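4 min read

Right. Washing-up thread. Been putting this off because I come out of it badly — but people keep asking why the dish rig was down for most of January so here goes.

Short version: water went where water shouldn't, the arm didn't tell us, and we'd switched off the thing that would have.

Setup for anyone new. Two arms, two trays, plates, a bit of blue stuff to clean off. Dull on purpose. We want 1,000 runs of it before we try anything clever.
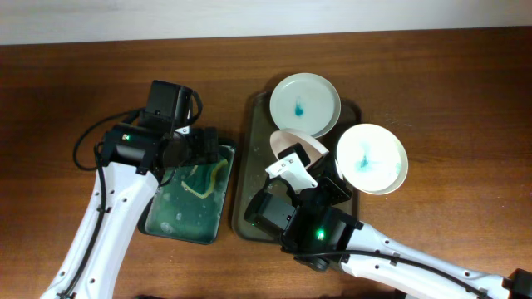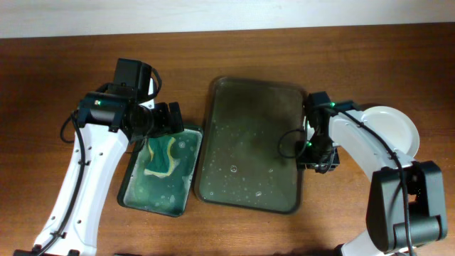 Run 153. Right arm goes for a plate, gets it, lifts, and then the gripper just opens. No error. Plate drops back in, splash, edge of it hits the tray. Left arm carries on as if all is well.

I was at the desk eating a sandwich. Looked up at the clunk. Log said gripper closed. Gripper was very clearly open.

Reset it. Worked fine. So I did the stupid thing and carried on. Write that on my headstone.

Next run it did the opposite — clamped and wouldn't let go. Plate bending the fingers sideways, motor making that thin whiny noise. Hit the stop. Stop worked, thank god. Motor housing was too hot to keep a hand on.

Hanane Shawky came over, took one look at the cable and said "where does the drip go". I said what drip. She ran a wet finger down it, and yep. Straight along the cable and into the connector.

Every time the arm lifted something out of the tray a bit of water came with it. Arm tilts back, water runs down the cable, sits in the plug. Soapy water too so it gets in everywhere. 153 goes at that.

Pulled the connector. Green crust on 2 of the pins. One of them came off on the cotton bud, which I have kept in a bag as a reminder.

So that's the position signal gone to mush. The controller was getting rubbish, and when it gets rubbish it holds the last good number. Hence "closed" while wide open. Perfectly happy log, lying its head off.

Now the bit I'm actualy embarrassed about. There IS a check for this. It compares what the motor's drawing with what the gripper says it's doing, and if they don't match it stops everything.

It was off. We turned it off back at Huvholm because it kept tripping on slippery plates and we had a demo. Meant to turn it back on after. The note saying so was in Farouk — that's our job list, not a person, I get asked — under a heading no one opens.

Nobody hurt. But my hand had been in that tray between runs, fishing out the sponge, arms still powered. If it had clamped then instead of thirty seconds later I'd be typing this with the other hand.

What's changed:

Check is back on. Trips on slippery plates, yes. Tough. We'll fix the threshhold properly.

Drip loop on every cable, so the lowest point is a bend and not a plug. Any plumber would have told us.

Power off before hands go in. Not paused. Off. Bit of a faff, adds time to every reset, doing it anyway.

Connectors come apart and get looked at on a schedule. Hanane's got the list.

Minico sent sealed plugs, fitted those on the right arm first. Left arm still has the old ones plus a lot of tape till the rest turn up. Yes I know. It's on dry tasks only for now.

Someone asked if the drape cover would have saved us. We tried one from Rinderus before all this. Kept most of the splash off but it snagged on the wrist and pulled tight when the arm turned. Might go back to it if we can get a shorter one.

Also asked — no, the first 153 runs aren't all bin. Going through the logs now to see where the gripper number stops making sense. Looks fine early on, gets jumpy later. Will post the plot when I've got the axes the right way round.

If you run anything near water go and unplug something today and look at the pins. Reply with pics if they're green, I'd like some company.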